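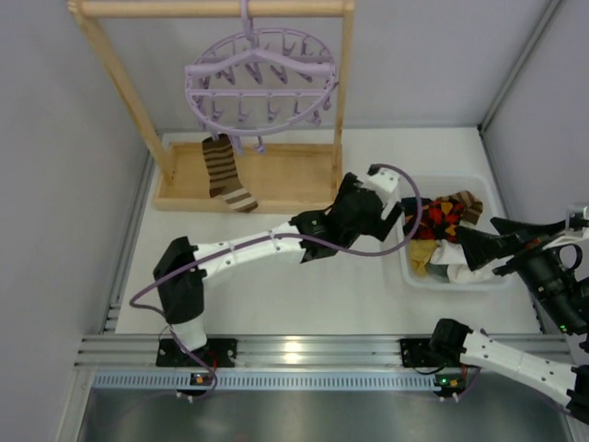 The laundry cell running Givonent, with both arms on the front rail and the clip hanger on its stand.

Reading time: 5 minutes

Search the help pages... Go

Givonent – frequently asked questions

What is Givonent?
Givonent is the control software that we write at Javell for small two-arm cells. It reads the cameras, plans the movements and sends the commands to the joints. The laundry task is the one we use most for testing.

Do the two arms share one planner?
Yes, since version 2. Before, each arm had its own planner and they waited for each other very often. Now one planner makes the path for both, and it keeps a safety distance between the grippers which you can set in the file cell.conf.

Why does the sock detector miss striped socks?
The old detector looked for areas of one colour, so it often cut a striped sock into several pieces. Please change to the Núñez detector, which works with the outline of the cloth. It is slower but it makes fewer mistakes in a full basket.

How does the software know where the clips are?
You must teach the hanger once. Start the tool Brenda, click on the hook and then on each clip, and save. If the hanger turns on the bar, Brenda corrects the angle before the next movement. If somebody moves the stand itself, you have to teach again.

Can I change the camera during a session?
No. The calibration belongs to one fixed camera position. Stop the session, change the camera, calibrate, and start again.

My log says "grasp uncertain". Is it an error?
It is only a warning. The planner found more than one cloth between the fingers, or it could not decide. It will open, go up and try again, up to 5 times. After this it asks for the operator.

What is error 1932?
The joint bus did not answer within 200 milliseconds. Check first the cables along the arm – a cable which is pulled tight at the shoulder is the usual cause. Then check the small boards near the bases.

Can Givonent fold clothes also?
Not yet. Hanging and picking from a basket are supported. We hope to have a first test of folding in March, for towels only.

Where can I report a problem?
Use the form on the support page and attach the complete log, not only the last lines.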